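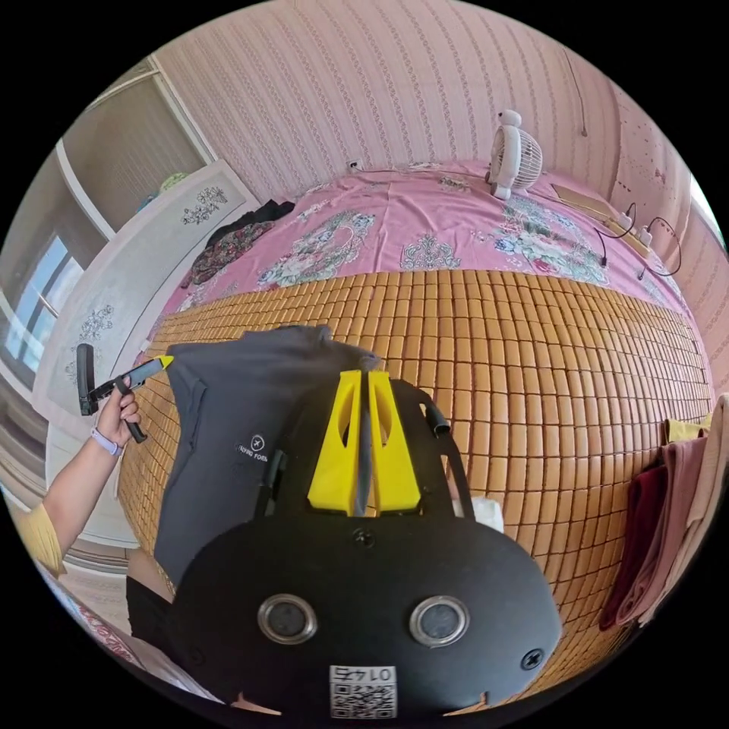 2/25/19
Speaker notes by the equipment desk, Druvar

Start with the number people came for. We asked for money for 25 hand-held grippers. Say it, then wait a second, let them write it down.

Then the bit I love – the gripper was the easy line in the budget! The quote from Meditz took one afternoon. Everything around it took until June, and that is where I want to spend most of our time today.

Spare fingers. We bought 109 for the first year, on top of the ones fitted, and I would order that many again. Fingers are cheap, waiting for fingers is expensive. Ask the room who has a spares shelf. (Hands up, go slow.)

Charging and cables. Walk the space before you sign anything and look at the outlets. People fold T-shirts at home, on a bed, with whatever sockets the bedroom has, so power strips went on our list as their own line. Great little fix, 59 of them, done.

Labels! Put a number on every unit the day it comes out of the box. Repairs, loans, returns, all of it hangs off that number. Urketti does ours before shipping now and it has been a joy.

Lease or buy – show the Taşdemir sheet. Leasing looked better up to month nine, then buying pulled ahead. Your month will be different, so run your own hours. We planned on 261 working days and should have planned on fewer.

Training time goes in the budget too. Clothes are soft and slippery and people need a few days with them. Pay for those days.

If short on time, skip shipping insurance and go to questions. Handout is by the door.

Contact: Druvar equipment desk | © 2019 Druvar | Back to top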